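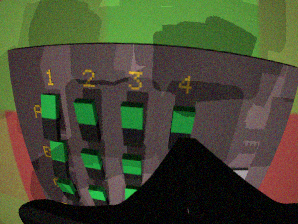 4. Setting up tax codes and allowances

This section covers the tax set-up in Manesov Payroll. Complete it after you have entered your company details (Section 3) and before you add the first pay run. You need administrator rights.

Have these at hand before you start:

- your employer reference
- the latest tax code notice for each employee
- the year-to-date totals from your previous payroll program, if you are moving over partway through the tax year

4.1 Loading the tax tables

1. Open Settings and choose Tax Tables.
2. Select the tax year from the drop-down list. The current year is shown first.
3. Click Load. The program downloads the rates, thresholds and standard allowance for that year and shows them in a read-only grid.
4. Compare the standard allowance in the grid with the figure on your notices. If they differ, stop and see 4.5.
5. Click Accept. The status line changes from Draft to Active.

Note: Only one table can be active for a given year. Loading a newer version replaces the old one, but pay runs that are already closed keep the rates they were calculated with.

Caution: Do not accept a new table while a pay run is open. Close or cancel the run first, or some employees will be calculated on the old rates and others on the new ones.

4.2 Entering employee tax codes

1. Go to Employees and open a record.
2. Click the Tax tab.
3. Type the code exactly as it is printed on the notice, with no spaces.
4. Choose the basis. Cumulative is the default. Use Non-cumulative only where the notice says so.
5. Enter the start date from the notice and click Save.

Repeat for each employee. If you have a long list, use the import described in 4.3 instead.

Note: An employee with no code is placed on the emergency code and flagged with an amber marker in the employee list. The marker goes away when a code is saved.
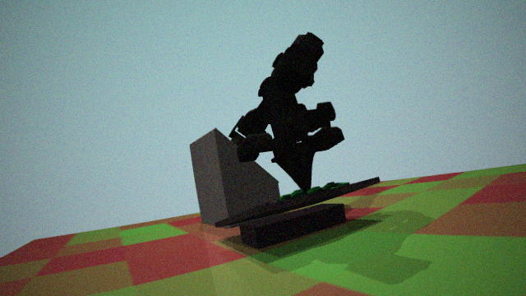
Figure 4-1

4.3 Importing codes from a file

The program accepts comma-separated files from Dulo Accounts and Adomaitis Ledger without changes. Files from other programs have to be arranged in the column order given in Appendix B.

1. Go to Employees, then Import, then Tax Codes.
2. Browse to the file and click Preview.
3. Check the rows marked in red. Error 239 means that the employee number was not found. Error 717 means that the code is not valid for the selected year.
4. Correct the file, save it and click Preview again.
5. When no red rows are left, click Import.

Employee numbers must be 9 digits long. Spreadsheet programs often drop leading zeros when a file is opened and saved - format the column as text before you edit it.

Caution: An import overwrites any code typed in by hand with the same start date. Make a backup first (Section 2).

4.4 Year-to-date figures

Skip this part if you are starting at the beginning of the tax year.

1. Open the employee record and click the Year to Date tab.
2. Enter gross taxable pay and tax deducted up to your last closed pay period.
3. Enter any student loan or pension deductions in the boxes underneath.
4. Click Save, then run Report 191 (Opening Balances).
5. Check the report totals against the final summary from your old program. They should agree to the penny.

Opening balances can be edited until the first pay run is closed. After that they are locked, and changes have to be made as an adjustment (Section 7).

4.5 When an allowance changes

Allowances normally change at the start of the tax year, and new tables are released once the rates have been confirmed. If a change is announced partway through the year, wait for the updated table. Do not type the new amount into individual records.

To raise all codes with the same suffix in one step:

1. Go to Employees and choose Bulk Update.
2. Select the suffix and enter the increase shown on the official notice.
3. Enter the effective date.
4. Click Preview, check the list, then click Apply.

Employees with an individual notice dated on or after the effective date are left out of the update. Their new codes have to be entered as in 4.2.

If you use the Bratura time clock add-on, restart it after a bulk update so that the pay estimates on the employee screen are refreshed.

Continue with Section 5, Pay schedules.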